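Setting up a white cloth sweep for small tabletop objects

By I-hsuan Chuang

Small household objects are easiest to sort, compare and record on a plain white surface. Printed tablecloths and bare wood both compete with the outline of the item, and paper marks quickly. The method below uses one length of white cloth and a table against a wall. I use it for the Lostow household inventory, which stood at 484 entries in September.

What you need

One length of plain white cloth, cotton or a cotton blend
A table with at least one side against a wall
2 strips of batten or stiff board, as long as the table is wide
Spring clamps or strong tape
A lamp with a movable head
A notebook or spreadsheet for the entries

Wash the cloth before first use. New fabric often has a finish on it that holds fold lines and reflects light unevenly.

Step 1. Hang the back

Clamp one end of the cloth to a batten and fix the batten to the wall above the table. The cloth must hang lower than the table edge before it comes forward. If it is pulled tight at the bottom, it lifts off the tabletop and small items roll toward the front.

Step 2. Form the curve

Bring the cloth forward over the table and let it settle where the table meets the wall. Do not press it into the corner. Weight the front end with the second batten. Large folds can be worked out by hand toward the sides. Soft creases may stay — they do not hide the edge of anything bigger than a coin.

Step 3. Place the lamp

Set the lamp to one side, higher than the tallest object. Check the brightness of the cloth from the position you will be viewing from. If one half looks gray, move the lamp back before adding a second one. Two lamps give two shadows, and double shadows are hard to read next to a dark item.

Step 4. Put out the objects

Start with pieces that have a recess, a lid or an inset panel. They need the most adjustment. Turn an open recess toward the viewing side and look into it at its own height. Foil shows up well in a dark opening; a pale item beside it is easy to miss. Flat pieces are better viewed from higher up. Leave clear cloth on all sides of the piece being recorded, and lay cups on their sides if the rim and the inside color both matter.

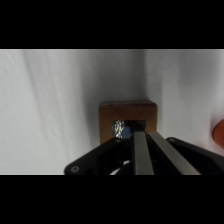
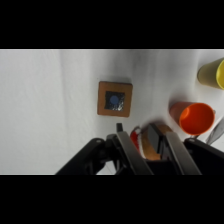 Step 5. Record each item

Write one line per object: shape, main material, main color, and anything held in or on it. Put the contents in a separate column. A box with foil in it and the same box without foil are one object with two states, and mixing them up is the most common error in the Lostow list. Avoid names that depend on use. "Small wooden square, dark center" can be matched later by someone who has never seen the piece.

Step 6. Clear and reset

Lift objects off the cloth without sliding them. Shake the cloth out, check for marks, and smooth it again from the back toward the front.

Storage

Roll the cloth on a tube with the right side facing in. Do not fold it. If creases have set, steam from the back of the fabric with the cloth hanging from its batten, and let it cool before taking it down.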